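Haruna Kobori would like me to know that she doesn't believe in educational toys. It is an odd thing to hear from a woman who sells them. We are in the back room of Tundari, her shop in Dremthorpe, on a wet Sunday with the blinds half down, and she has just put a kettle on a shelf between two crates of unsold stacking rings.

"Every toy is educational if you're 3," she says. "A spoon is educational. What I sell is things that are nice to pick up."

I had come with doubts. Tundari's new line is called Trirkine, a bag of small loose pieces with no board, no instructions and no stated purpose, and the leaflet that goes with it says the pieces "invite the hand to think". I read that sentence aloud to her. She winces.

"I didn't write that. Renji wrote that."

Renji Matsuda, her business partner, is across the room taping boxes and doesn't look up. "It sold 64 bags," he says.

Sixty-four bags since July doesn't strike me as a triumph, and I say so. Kobori agrees at once, which is disarming. They had 200 made. She had hoped to be rid of them by Christmas, and most of the rest are in the room with us.

So what is anyone paying for? As far as I can make out, the case for Trirkine is that the pieces don't match. There are cubes, balls, stars, and some lumpier characters that might be animals. A set of plain blocks, Kobori says, teaches a child one grip and then lets them get on with it. Mix the shapes and the fingers have to start again each time.

Is there any proof of this? "No," she says. "There's my nephew."

I point out that a nephew isn't much of a study. She says she has never claimed to have done one, and that people who do claim it usually have a more expensive bag to sell. I can't argue with that, though I notice it doesn't answer the question either.

We talk about colour for a while. I have always suspected that toy makers choose bright colours for the parents, who are the ones with the money. Kobori thinks it is simpler than that – bright things get found again. She originally wanted everything in one soft grey. Matsuda talked her out of it after an evening spent looking for a grey ball on a grey carpet. The navy cube is what remains of her side of the argument, and she is still fond of it. 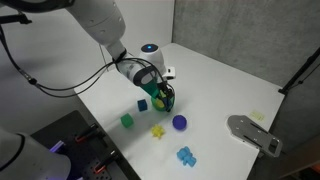 Cubes, a ball, a star and a light blue character on a white tabletop, with a green cylinder held just above them.

The star is the piece she would defend to the last. It is also the one I would have dropped. It won't stack, and it has too many points to sit comfortably in a small fist. I ask if any customers have complained.

"One. She said it was annoying."

And was she right?

"Of course she was right. It's a star. Children like it because it's annoying." She pours the tea. "You give them a cube and they put it down. You give them the star and they turn it round and round to find the good side. There isn't a good side."

It's a decent answer, perhaps a slightly practised one. When I ask how many times she has given it, she laughs and says it went down well at a trade fair.

The light blue one is harder to get her to talk about. I ask what it is meant to be. She says she would like to hear my guess first. I say a bear, without conviction. Matsuda, from behind his boxes, says it was supposed to be a rabbit, and that the ears came out wrong on the first samples and they liked it too much to put it right. Kobori says it was never a rabbit. They have clearly had this conversation before, and I leave them to it while I drink my tea.

On price, she is less easy. A bag costs more than a bucket of blocks from a supermarket, and I put it to her that most parents would be mad to choose hers. She turns her cup round on the shelf.

"Then they should buy the bucket," she says finally. "I'm not going to tell someone their child will be cleverer. If you like the purple ball, have the purple ball."

Could I buy only the purple ball? No, it turns out I would have to take the bag. Matsuda says they have talked about selling pieces singly and that the packing would drive him out of his mind.

I came away unconvinced by the leaflet, which Kobori says will be rewritten before the next batch, if there is a next batch. I also came away with a bag, at full price. My daughter has had it for a week. She has lost the cylinder and sleeps with the rabbit, or bear, and the star is on the stairs, where I trod on it this morning.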